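Fórum Casa & Obra > Paredes, tetos e pavimentos
Tópico: Tubos à vista na sala do escritório - pintar, tapar ou deixar estar?

valentina_sosa
10 abr 2019
Boa tarde a todos! Mudámo-nos em janeiro para um escritório pequenino num prédio antigo e, agora que as caixas estão finalmente arrumadas, comecei a olhar para as paredes com outros olhos (quem nunca...). A sala tem muita coisa de que gosto: chão de madeira clara, teto branco, um bocadinho de tijolo à vista. O que me tira o sono são os tubos. São três, descem lado a lado desde cima, fazem uma curva e vêm morrer ao pé de um rebordo. Já estavam pintados de branco quando chegámos.

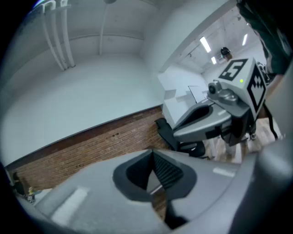

O meu sócio, o Uriel, quer fechar tudo com uma caixa de pladur e não se fala mais nisso. Eu tenho pena, acho que dão um certo ar à sala, mas também reconheço que apanham pó e que a pintura merecia uma segunda demão. O que fariam no meu lugar? Ah, e aproveito para perguntar pelo chão: as nossas cadeiras pretas de rede andam de um lado para o outro o dia todo e tenho medo de riscar as tábuas.

TMansilla
Olá Valentina, bem-vinda! Eu deixava os tubos como estão, brancos contra branco quase desaparecem. Antes de tapar seja o que for, tente saber para que servem. Em minha casa fechei uns de aquecimento e, passados 9 meses, lá andava eu a abrir a caixa outra vez por causa de uma fuga (a minha mulher ainda fala nisso ao jantar).

dzintra_v
Desculpa, Tadeo, mas não concordo nada. Uma caixa bem feita, com uma portinhola de visita, resolve a questão da fuga e dá muito menos trabalho a limpar. Pus uma no corredor, com 50 cm de largura, e ficou uma maravilha. Quanto às cadeiras, troca os rodízios por uns de borracha macia! Os meus são da Kaswood e no soalho ainda não vi um risco.

TMansilla
Com portinhola já é outra conversa, Dzintra, isso admito. Mas com tubos a fazer curva a caixa tem de ser bem funda, e numa sala pequena isso sente-se.

retamal_t
E se os pintasse da cor do tijolo? Eu usei o esmalte Jenona, referência 801, num tom avermelhado, e toda a gente que entra pergunta pela cor. Só recomendo lixar bem primeiro, que eu não lixei e paguei por isso.

dzintra_v
Da cor do tijolo, com o teto branco? Ai, isso eu não punha na minha sala :)

valentina_sosa
Muito obrigada a todos, que simpatia! Vou perguntar ao senhorio para que servem os tubos antes de mexer em alguma coisa. O Uriel leu o tópico e diz que aceita a caixa com portinhola - eu continuo a puxar pela segunda demão de branco. Os rodízios encomendo ainda hoje. Dzintra, são daqueles de encaixe ou de rosca?

dzintra_v
De encaixe. Mas mede o pino antes de comprares!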